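Ticket: second garment cell, spares and gripper budget
Opened by: Linnea Halvorsen
Assigned to: Naomi Massawe
Site: Padel
Status: Waiting on purchasing

Problem
Request for a second two-arm folding cell is on hold. The Frei quote covers arms, controller and table but lists no grippers, no cable management and no spare fingers. Need a full figure before the March planning round.

Log

Halvorsen, 9:10
Quote attached. The arm price matches last year. Delivery is 110 days from order. Frei will hold the price only if both arms are on one purchase order.

Massawe, 11:45
Checked the quote against the parts list for the current cell. Missing lines:
Gripper bodies, one per arm
Finger sets, 3 per gripper
External cable guides
Table, confirm size before ordering
Siso can supply gripper bodies separately. Their lead time is shorter than Frei's, so grippers don't drive the schedule.
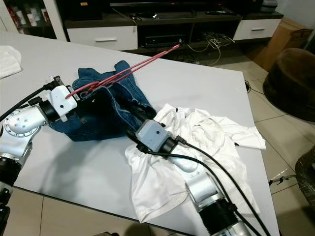
Cable guides should move from optional to required. The Frei dress pack costs more than the Siso clip-on guides but is fitted before shipping, and the clip-on version needs a technician on site. With the gray gripper down on the white garment, its cables loop across the fabric and out of the bottom of the frame, and that slack is what the guides have to take up. Please price both versions.

Halvorsen, 1:30 p.m.
Agreed on guides. Question on the long red tongs: do we budget them as a consumable or as tooling? Rililus lists them under tooling, minimum order 100.

Massawe, 2:05 p.m.
Tooling. A minimum of 100 makes no sense for two cells. Asked Rililus for a small lot and they offered 3 at a higher unit price. Take the small lot. If wear is worse than expected we reorder from next year's budget.

Massawe, 3:20 p.m.
Siso confirmed their gripper body bolts to the Frei wrist without an adapter plate. Removed the adapter line. Dress pack comes in at nearly twice the clip-on price before labor — with the technician visit added, the gap is small. Recommend the dress pack.

Halvorsen, 4:40 p.m.
Revised sheet sent to purchasing with dress pack, Siso grippers and the small lot of tongs. Table size still open. Naomi to measure the floor space on Sunday while the line is down.

Next action: Massawe, table dimensions
Blocked by: purchasing approval, single order for both arms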